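Wotley College: Building Services, Level 2
Unit 65: Comfort Cooling in Small Offices
Handout for the Wednesday session 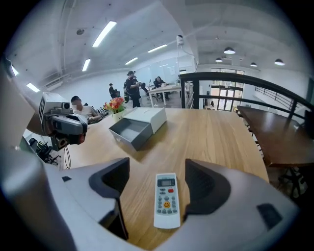

Fig. 1. Remote control for a wall-mounted unit, on an office table.

1. Purpose of the session

Students are expected to recognise the usual parts of a hand-held air-conditioner control and to explain the main settings to an occupier in everyday words. The remote in Fig. 1 has a small screen near the top, with rows of grey buttons beneath it. Two buttons differ from the rest in colour: one red and one round and yellow, the latter printed with a smiley face. Colours and symbols are not common to all makers, and students should consult the maker's booklet before stating what any button does.

2. Modes of operation

Cool: the unit removes heat from the room until the set temperature is reached.
Dry: the unit runs gently to lower humidity. It should not be used as a substitute for cooling in hot weather.
Fan: air is moved without being cooled.
Heat: available on reversible units only.

3. Position of the indoor unit

Wall-mounted units are normally fixed high on the wall. Cooled air is denser than the air of the room and will fall, so a unit placed high distributes it more evenly. Desks should not stand directly in the path of the outlet. Where this cannot be avoided, the louvres are to be adjusted before the set temperature is changed.

4. Care of the remote control

Most remotes use an infrared signal and require a clear line to the receiver on the unit. Batteries are to be replaced as a pair. A remote which will be out of use over the winter should be stored with its batteries removed.

5. Preparation for the July assessment

Read the Harneo case study, pages 2 to 9, and the Tekleab tables on room loads. Written answers should be handed in at Room 241 of the Drutaten Building.

Last updated: July
3,702 views | 2 comments | Share this page
This site uses cookies to improve your visit. Accept | Manage settings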